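The woman who runs the ticket table at the Vustmont hall asked me not to use her name, on the grounds that everybody in town knows who she is anyway and nobody outside it needs to. So I shan't. We met on a Friday at half past four, an hour and a half before the doors opened, and she put me on a folding chair beside the coat rail with a mug of tea and told me to shout if I was in the way.

She has been selling tickets for one thing or another since she was at school. It began with the summer fair at Bresitz, where her aunt had the raffle, and went on through the swimming baths, a cinema with two screens and a spell on the little ferry office at Rerik. "I did try working in an office once," she said, "a proper one, with a plant. I lasted until the spring. I missed people coming up to me, I think. Even the grumpy ones, I missed them as well!"

The hall holds 263 people when all the chairs are out, and on film nights it often does. For years the whole business was run from a biscuit tin and a book of cloakroom tickets, and she still speaks of that tin with great affection. It had a picture of a castle on the lid and it would never shut properly. The float lived in one half and the torn stubs in the other, and at the end of the evening she would tip the lot out on the stage and sort it by the light of the piano lamp.

"People think I must hate the laptop after that," she said. "I don't mind it at all. It adds up better than I do. But I wouldn't give up the cards. You want something to hold, don't you? My mother kept hers in the dresser drawer, every concert she ever went to, and when we cleared the house we sat on the floor and read them out to each other for a whole afternoon."

The cards come from Bonsu, the printer's by the station, who will do 700 at a time and let her have the price for a thousand. She likes them stiff enough to stand on edge. They used to be kept in bundles with elastic bands, until the bands perished one hot summer and stuck themselves to the corners, and she now swears by a cardboard tray with little compartments. She told me at some length how she had tried a cutlery drawer insert first, and a muffin tin before that (too round, as she cheerfully admits).

I asked what makes a good ticket table, and she thought about it for so long that I wondered whether she had heard me.

"Room," she said at last. "Room in the middle. Everybody wants to fill a table up."
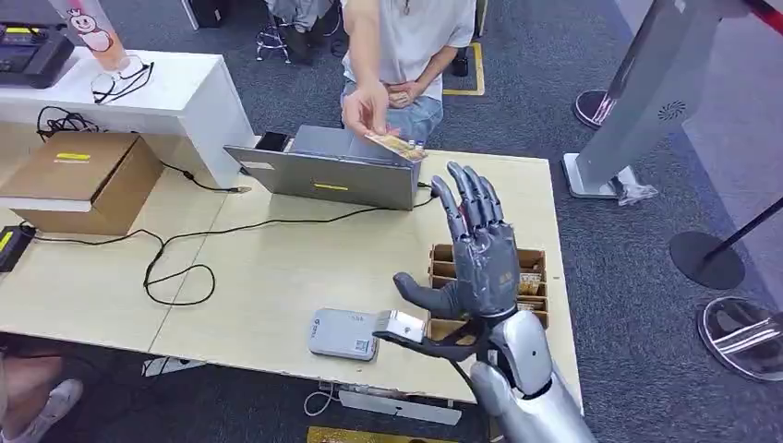
She likes a pale table best, so that a dropped card or a stray coin shows up, and she likes to do the job on her feet. If you sit, she says, you are forever looking up at people, and by eight o'clock your neck knows about it. The laptop goes in the middle with its back to the customers, the tray of cards beside it, and the payment terminal well forward on the public's side, where nobody has to lean over to reach it. Cables are her one real grumble. "I've taped them, I've tucked them, I've had a carpet over them. They come back out like bindweed."

And then there is the handing over, on which she has firm views. A card should be held out, at a height where the other person can take it easily, and never slid across the wood. "You hold it out and you wait a second. It's only manners. Somebody has come out on a wet night to be here, and that's the first thing that happens to them when they get through the door."

She reckons the worst evening was the brass band, when 31 extra people turned up from a coach that had got its weeks muddled. They all got in, standing along the back wall by the radiators, and she wrote their tickets out by hand on the blank sides of old ones. A man came back the following September and showed her his, still in his wallet.

By now it was getting on for six and there were voices in the porch. She took my mug away, asked whether I was stopping for the film, and charged me full price.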